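November 6, 2022

Workshop notes, Drarnlow map pack

Picked the Starnis harbor level back up this morning after leaving it alone for far too long (the last proper entry in this notebook is from May, oh dear). It still opens in the current editor build, which made me very happy, though the lighting had to be baked again from scratch and that took 30 minutes I spent drinking coffee and reading old feedback.

First job was the guard patrols. On the east pier they kept bunching up at the crane, and I finally found the cause: two of the path nodes shared the same ID, so anybody sent to the second one went to the first and stood there. I renumbered the whole pier while I was in there and wrote the new numbers into the map sheet, so please use those and not the ones in the old text file. I still want to look at the stairs down to the pump room. The guards take them one at a time and very politely, and it looks silly when the alarm is going off.

Second job was the objective triggers. Blowing the fuel valve now counts even if the player does it before picking up the radio, which was a complaint I had seen more than once. I gave the valve 100 hit points for now. It may be too many for the pistol-only start, but with 16 rounds in a magazine I could still get it done with ammo left over, so it stays until somebody grumbles!
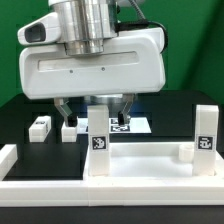 White gripper and metal flange, green backdrop.

After lunch I moved on to Maldonado, the mountain map, and that went less smoothly. The snow texture tiles badly on the long slope below the radar station – you see the same gray smudge again and again all the way down – and my attempt at blending in a second rock layer dropped the frame rate more than I'd like. I put the old material back and saved the experiment in its own folder in case anyone fancies a try. The cable car works, though, and riding it up through the fog is lovely, even with the placeholder sound.

The Ikevier rifle has its new reload animation in. The left hand clips through the stock for 2 frames near the end, only visible in the slow-motion viewer, so I'm leaving it alone. The reload sound comes in late and does bother me, so I'll move that event earlier on the timeline next session.

Still to do: stairs in the pump room, fog distance on Maldonado, a proper name for the harbor boss (he is called test_guard_big in the subtitles), and a bot match on both maps with the friendly fire switched on. Backup is on the shared drive under today's date.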